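Trainerlehrgang Basketball, Halle Munbridge
Handout zur dritten Einheit: Hilfe in der Verteidigung und Rotation

Liebe Kursteilnehmerinnen und Kursteilnehmer, beim letzten Mal sind wir vor lauter guten Rückfragen nicht ganz durchgekommen (das darf ruhig so bleiben!), deshalb beginnen wir noch einmal bei der Ballseite und der Hilfsseite. Wer am Ball verteidigt, nimmt die Mitte weg und lenkt zur Grundlinie. Alle anderen stehen so, dass sie Ball und Gegenspieler zugleich sehen, ohne den Kopf zu drehen.

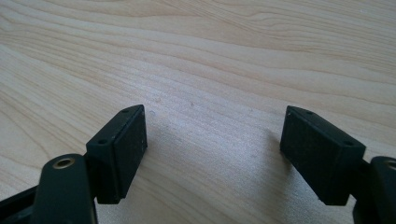
Kommt nun der Durchbruch zur Grundlinie, hilft der tiefste Spieler der Hilfsseite, und zwar früh, möglichst noch außerhalb der Zone. Der Nächste sinkt ab und übernimmt dessen Gegenspieler – wir nennen das im Kurs »den Helfer absichern«. Bitte lasst das zuerst im Gehen üben, auch wenn die Jugendlichen murren.

Übungsform: 3 gegen 3 auf einen Korb, etwa 10 Minuten. Die Angreifer dürfen erst werfen, wenn einmal zur Grundlinie gezogen wurde. Ein Ballgewinn zählt doppelt. 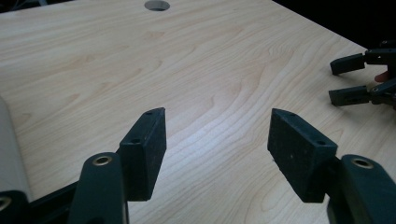 Im Oktober haben wir beim Spiel Halow gegen Mahawong gesehen, was passiert, wenn die Absicherung zu spät kommt: 22 Punkte aus der Ecke, fast alle nach demselben Querpass. Schaut euch bitte noch einmal an, wohin der Helfer nach dem Pass läuft. Er läuft nämlich zum Ball zurück, und damit stehen zwei Leute beim selben Werfer.

Bis zur nächsten Einheit: eine eigene Variante der Übung aufzeichnen, gern auch mit Überzahl im Angriff, und mitbringen.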